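Speaker notes: What the Arm Does All Day, and What We Do Now
Afternoon session, Thursday, 4 p.m. slot

Start with the room. Ask who has picked orders by hand for a full shift. Wait for the hands. Then ask who still feels it in their shoulders. (At Flostodora half the room laughed at that one, so give them a second.)

I worked the returns floor at Dremus before I ever touched a robot. Returns is the messy end of the business. Everything that left in a neat box comes back in no box at all, and a person has to reach into a bin, pull out one item, look it over and decide where it goes. On a strong day I did 1000 items. In November we were all asked for more than that, and we mostly managed it, and we went home and couldn't open jars.

So when the first arm came in, I was curious and a bit scared. Say that plainly, people will be feeling it too. Then get to the fun part, which is how hard the job really is! We had called it unskilled work for years. Try teaching it to a machine. A soft thing squashes. A shiny thing throws off the camera. Something with a long thin tail gets pinned under its neighbor and drags it along. Things roll into the corner and stay there. 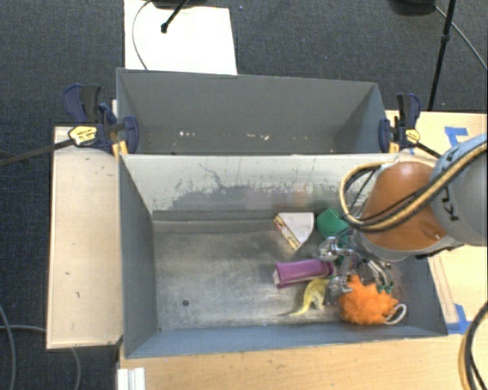

Every one of those problems was something the pickers already knew how to solve. They nudge the top item aside first. They grab a puffy thing by the middle and a bottle across its narrow side. They had never written any of it down — why would they? The best three weeks of the whole project were the ones when the engineers stopped talking and stood next to the pickers with notebooks.

Slow down here. This is the part I want people to take home.

What changed at Dremus, in order of how much people talked about it at lunch:

Lifting and reaching went down a lot. The arm takes the deep bins, and people take the shallow trays at waist height.

We have a new job on the floor called bin lead. One bin lead looks after 4 arms, clears the jams and decides what the arms should leave alone. It pays a grade higher, and every bin lead we have came from the picking line.

The pace feels different. When you pick by hand you set your own rhythm. When you look after arms, it's quiet and then three things go wrong at once. Some people love it. Some asked to go back to trays, and they did, and that was fine.

Less chatting. I didn't see this one coming. The stations ended up farther apart and people missed each other. We moved two benches in the spring and it helped a bit. Still working on it.

Numbers slide, keep it short. Our best day so far with arms and people together was 3000 items through returns. In the first week it was 1557. Mention that the first week was rough and that I personally hit the stop button more than anyone.

If there's time, tell the Nepia story: their site put the arms in over a long weekend and told the crew when they walked in. It took months to win back the trust. Compare with Fornodgate, where the crew got to name the problem items and run the first tests themselves.

Likely questions
Did anyone lose their job? At Dremus, no. We stopped hiring seasonal pickers for the deep bins, though, and I should say so before somebody else does.
Can it do clothes? Badly. Ask me again next year.
What would you do differently? Bring the pickers in on day one, before the floor plan is drawn.

Leave the contact slide up and stay by the door. The best talks I've had about this were in the hallway, with people who pick for a living.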